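Brellov Countertop Espresso Machine
Set-up Guide, Section 6: Placing, Filling and First Use

Read this section before you plug in the machine for the first time. Keep the guide with the machine if you pass it on.

6.1 Choosing a place

Set the machine on a flat, level counter that can hold its full weight with the tank filled. Keep it away from the edge of the sink and away from any stove or heater. Leave a hand's width open behind the machine and on both sides. The cup warmer on top gives off heat, so do not push the machine under a low cabinet.

The outlet must be grounded and easy to reach. Do not use an extension cord. The heater draws up to 1,756 watts, and a toaster or kettle on the same circuit may trip the breaker.

CAUTION: Do not run the power cord across the cup warmer or let it hang over the front of the counter.

6.2 Washing the loose parts

1. Take out the water tank, drip tray, filter basket and filter handle.
2. Wash them by hand in warm water with a little dish soap. The tank and the filter handle must not go in the dishwasher.
3. Rinse well and dry with a soft cloth.
4. Wipe the outside of the machine with a damp cloth. Never hold the machine under running water.
5. Put the drip tray back and push until it clicks.

6.3 Filling the tank

1. Fill the tank with cold, fresh water up to the MAX line. Do not use sparkling water.
2. Slide the tank down onto its valve. Press lightly on the lid to seat it.
3. If your tap water is hard, fit the Gillo filter cartridge first. Soak it for six minutes in a glass of water, then press it into the floor of the tank.

Note: The tank must hold at least 800 ml for the first rinse. With less than this, the pump will stop and the water light will blink. 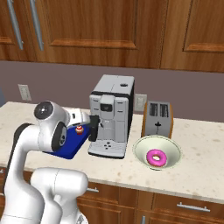 Fig. 6-1. Espresso machine on a counter.

6.4 First rinse

Run this rinse before making any coffee. Repeat it if the machine has stood unused for two weeks or more.

1. Place a large, heat-safe bowl under the spout.
2. Lock the empty filter handle into the brew head. Turn it to the right until it is snug.
3. Press the power button. The light blinks while the water heats and stays on when the machine is ready.
4. Press the double-cup button and let the water run until it stops. Do this three times.
5. Open the steam knob for ten seconds with the wand pointed into the bowl, then close it.
6. Empty the bowl and the drip tray. Refill the tank.

CAUTION: The brew head, spout and steam wand get very hot. Do not remove the filter handle while water is flowing.

Note: Some gurgling is normal during the first rinse. If no water comes out after one minute, turn the machine off, reseat the tank and start again from step 3.

6.5 Setting the cup size

1. Fill the basket with ground coffee, level it and press it down firmly.
2. Lock the handle in place and set your cup under the spout.
3. Hold down the single-cup button until the pump starts, then keep holding.
4. Let go when the cup is as full as you like. The machine saves this amount.

To return to the original setting, hold both cup buttons together until all lights blink twice.

For spare baskets and seals, see the Drisau parts list in Section 9.

Text by Bontu Tsegaye. Revised March 8, 2021.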